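# Folding printed tees for storage: print in or print out?

**plaltarham_laundry**
I have 26 white cotton T-shirts to put away for the winter, most with lettering across the chest. Up to now I folded them in thirds with the print on the outside so I could see which was which. Last October I packed them that way, and when I opened the bin in spring two of them had stuck together at the print and the letters had small cracks. How do the rest of you fold these?

**drawer_three**
Print in. Lay the shirt face up, fold it across the middle so the chest is covered, then do the sides. The lettering never touches the next shirt.

**Temport_Tess**
Disagree with print in. You are putting a hard crease right through the letters and pressing them against each other. If they stick, they stick to themselves, and that is worse. I lay the shirt face down, bring the sides in, and fold up from the hem. The print ends up flat on the front with no crease in it. Then a sheet of plain paper between shirts.

**drawer_three**
Paper between 26 shirts is a lot of paper. I've never had a print stick to itself, but my bin is in a hall closet. Where was yours, OP?

**plaltarham_laundry**
In the attic. It gets hot up there by May.

**drawer_three**
Then that's your problem. Heat softens the print. Move the bin before you change how you fold.

**venckus_st**
I'd say both matter. I used to do the folding for a small shop that sent out 750 shirts in a season, and we did them face down like Temport_Tess says. What slowed us down was the smoothing. If you fold over a wrinkle it is still there when you open the bin. Get the body flat with your hand first, hem to collar, then fold.

Also use a table. Folding on a bed is slower because the surface gives.

**plaltarham_laundry**
I have a table I can use. Does it matter which way the shirt points? I always stand at the hem.

**venckus_st**
I put it sideways, collar to the right. Both sides of the hem are then in easy reach and I don't have to lean over to get to the neck. Left-handed people at the shop did the reverse.

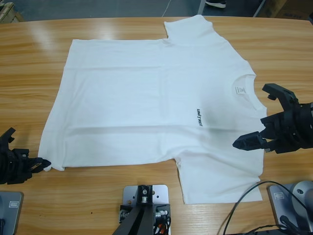
*White tee laid sideways, collar to the right, one sleeve up and one down. Still a bit wrinkled near the lower middle.*

From face up like that, turn it over before you bring the sides in.

**Temport_Tess**
Sideways is fine for one person. I still stand at the hem. My table is narrow and the sleeves hang off otherwise.

**cluvska**
Has anyone tried rolling? I roll all of mine and there is no crease anywhere.

**drawer_three**
Rolled shirts curl the print and take more room in a square bin. OK for a suitcase, not for a whole winter.

**cluvska**
Mine have been rolled for two years and look the same as when I bought them. Thin prints though, not the thick rubbery kind.

**plaltarham_laundry**
OK. I moved the bin to the bedroom closet and did 10 shirts face down with paper between. The stack is flatter than before. I'll do the others tomorrow and roll the two cracked ones separately to compare.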